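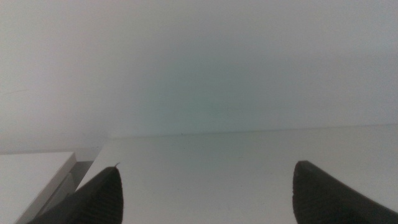
Rokonis Tabletop Log

README, last edited 27/01/2022

What it is

A written log of clearing and wiping white tables, plus the plastic cups that get put on them and taken off again. Each row is one look at one surface or one cup by one person, with a verdict on whether it was clear and whether it was clean. There are 500 rows from 2 tables and 6 cups. All of it was collected in the Jirville workroom.

The log replaces the older Gedorano sheets, which had a single column called "tidy". We could not work out what that column meant. People had ticked it for a table with a cup left standing on it and left it blank for a table with a crumb at the back. If you still have results based on the Gedorano column, I would not trust them very far, and I would not try to convert them to the new fields either. We tried it on a small stack of sheets and two of us came back with different answers.

Files

rows.csv - the log itself, one look per row
cups.csv - one row per cup, with color and shape notes
words.txt - the words people were allowed to use, with short meanings
changes.txt - what was edited after the first release and why
README - this text

Fields in rows.csv

There are 11 fields. The ones that cause trouble are explained further down.

row_id - a number, never reused
surface - table_a, table_b, or cup
cup_id - blank unless surface is cup
part - back, middle, front, inside, rim, handle
clear - yes, no
clean - yes, no, cant_tell
mark - none, speck, smudge, ring, scratch, other
mark_note - free text, often blank
wiped_before - yes, no, unknown
light - day, lamp, both
looker - a letter, not a name

Clear and clean

These are separate questions and the main reason for the log. Clear means no object has been left on the surface. Clean means no mark that would come off with a wipe. A table can be clear and dirty, and on a white surface that happens a lot more than the people using it think.

The first batch of lookers disliked having two columns. The usual complaint was that anyone can see whether a table is done. I don't believe that, and the rows don't support it. Lookers agreed on clear nearly every time. On clean they drifted apart as soon as the mark was small or sat near the wall, where a dark dot could be dirt, or a chip, or a bit of shadow in the joint. The cant_tell value was added in July because of that one spot. Some people then used it for everything. Please read it as "this person did not want to decide", which is all it tells you.

The wiped_before field is weak. It holds what the looker was told, and lookers were told all sorts of things. Do not use it to show that wiping works. We have been asked for exactly that by someone with a cloth to sell and the answer was no.

White surfaces

White was a poor choice if you wanted easy work and a good one if you wanted arguments. Every speck shows in daylight. In lamp light you get soft gray patches that people log as smudges and that are gone when the lamp is moved. If a mark has light set to lamp and no second row to back it up, I would leave it out of anything important.

Walls are not in the log. Lookers sometimes wrote about them anyway, mostly a tint or a shadow behind the table, and those notes were moved to mark_note with part set to back. It was a lazy fix. A cleaner way would be to drop the rows, but then the counts in the old write-up stop matching.

Raised edges, boxes and panels next to the table do not count as table. This needs saying because a white block beside a white table is easy to read as more table, and a few early rows do just that. They are listed in changes.txt.

The cups

All the cups are plastic. They were picked from what was in the cupboard, so please don't read the set as a fair sample of cups. Nobody measured how much they hold, and we don't list makers.

Colors in cups.csv are plain words: blue, white, green. There is an extra field for the rim, which we first thought was fussy. It earned its place with cups where the rim is paler than the body, as the word "blue" alone sends one person looking for a deep color and another for something close to ice. 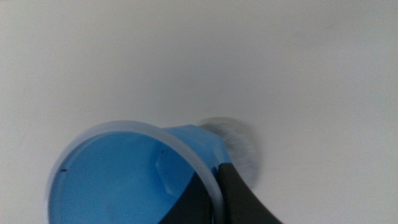
Blue plastic cup with a paler rim and a solid handle. Small dark specks inside.

Insides are harder than outsides. A molded ridge on the inner wall throws a soft shadow, and in the log a shadow like that turns up as smudge, ring, other, and once as "coffee?" with the question mark. We kept the entry. The cup in question was looked at again by a different letter and marked none, and I have no way to tell you which of them was right.

Specks are another problem. On a blue cup a tiny black fleck may be dirt, or it may be part of the plastic and there for good. The verdict should depend on that, and a look alone does not settle it. The rule we ended up with is to log mark as speck and clean as cant_tell, unless the looker rubbed it with a finger, in which case the mark_note should say so. Most don't. A speck with clean set to no and nothing in the note is a guess, and I would treat it as one.

Handles have very few marks logged. I doubt they are cleaner than the rest. People look into a cup and then put it away, and the handle is the bit they are holding.

How the looking was done

A looker stood at the table, filled in clear first and clean second, and moved on. There was no time limit. We meant to have every surface looked at by two letters, and in practice about 6 rows in ten have a partner. The missing ones are mostly front-of-table rows, which everyone considered too dull to do twice.

No one was tested for eyesight. Lookers could lean in. Some crouched to get the light across the surface, which brings up smears you would never notice standing, and there is no field for it. If I started over there would be one. Comparing a croucher's rows with a stander's rows is unfair to both and the log does not let you avoid it.

The Moser scale

You may have seen the Moser scale used with this log. It turns clear, clean and mark into one score for how well a table has been tidied. It is not part of the log and I don't recommend it. A cup left on an otherwise spotless table gets the same score as a clear table with a ring on it, and those call for different jobs: one wants a hand and the other wants a cloth. It also counts cant_tell as half clean. I have asked where the half came from and have not had an answer I could use.

If you need a single number for a report, give the share of rows with clear set to yes, and say in the next sentence that it tells you nothing about dirt.

Small marks

The biggest open question is how small a mark has to be before it stops counting. We never set a limit. A pale tabletop with minute specks and faint smudges on it is clear by our rule and not clean by our rule, and plenty of people would eat lunch off it.

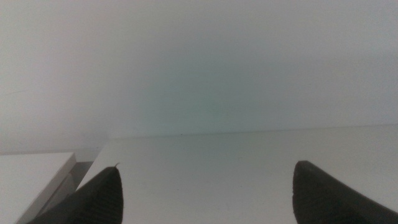
One user of the log wrote in to say that the rule is far too strict, that by our reading no white table in daily use would ever pass, and that clean should be replaced by "clean enough to put a cup down on". The same message asked for speck to be dropped from the mark field and counted as none.

I take the first half of that. The share of clean tables in the log is low and part of the reason is that lookers were told to look hard. The second half I won't do. Once specks are folded into none you can't get them back out, and anyone who wants the looser reading can already have it by filtering on mark. "Clean enough" has the same fault as the old "tidy" column - it means what the person holding the pen wants it to mean that morning.

What it might be good for

Comparing how people use words like clear, clean and smudge. Writing a wiping checklist for a shared table, if you keep it short. Working out which parts of a table get skipped, as long as you remember that skipped by the cloth and skipped by the looker can't be told apart from these rows.

What it is not good for

Anything to do with hygiene. No swabs were taken, and a surface with mark set to none may still be filthy in ways you can't see. Also wood, glass, patterned tops or tablecloths, which are not in here at all. And please don't use the looker letters to rank people.

Known faults

Some rows have surface set to cup and part set to back. A cup has no back. We think the looker meant the side away from the handle, but they were left as they were.

Ring and smudge overlap. A broken ring was logged either way depending on the letter.

The light field was filled in late for part of table_b and the entries look too regular to me. Use with care or leave it out.

Scratch was hardly used. Either the tables are in good shape or people can't tell a fine scratch from a hair, and my money is on the hair.

Use and changes

Free to use and copy. If you cite it, call it the Rokonis Tabletop Log and give the edit date of the README you had, as the words in words.txt have changed meaning once already. Corrections go in changes.txt with the row_id and the old value. We don't overwrite a verdict on the strength of an argument, only on a second look at the same surface, and for most of the rows it is too late for that.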